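Valente captain plays down talk of a title after second win over Riva

Valente, December: Valente captain Tiburcio Ayala has told supporters not to read too much into his side's win over Riva, saying the batting is still "a long way short" of what a full season will ask of it.

Valente won by 3 wickets in front of a crowd of 2,999 at the Bisilen ground, their second victory over Riva this season. The club's own match notes called it a statement. Ayala did not.

"I've heard that word before," he said. "We dropped catches, we ran badly between the wickets and their best bowler went off with a sore side. If he stays on, are we having this conversation? I doubt it."

Riva were well placed at tea before losing their last five wickets in a rush. Valente's reply was hardly smoother. The top order went cheaply, and it took a stubborn stand in the lower middle order to see them home late in the evening.
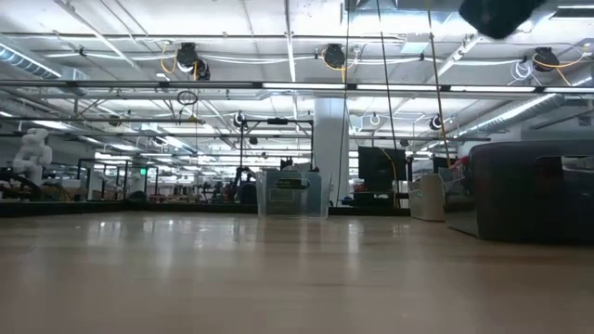
A translucent storage bin at the far side of a light-brown table.

Ayala was also cool on the new points system, which gives extra credit for quick scoring. The league says it will make for livelier cricket. He has yet to be persuaded.

"They tell us it rewards brave play. On that pitch it rewards slogging. I'd like to see a whole season of it before anyone claims it works."

He would not be drawn on whether he will open the batting again when Valente travel to Janeten. The position has changed hands 2 times already this season, and no opener has yet passed fifty.

"People want me to name an opener. I'd want someone to make some runs first," he said.

Valente will train as normal before the trip. The side will be named on the morning of the match, with play due to start at 11am. Tickets for away supporters are on sale from the Janeten club office.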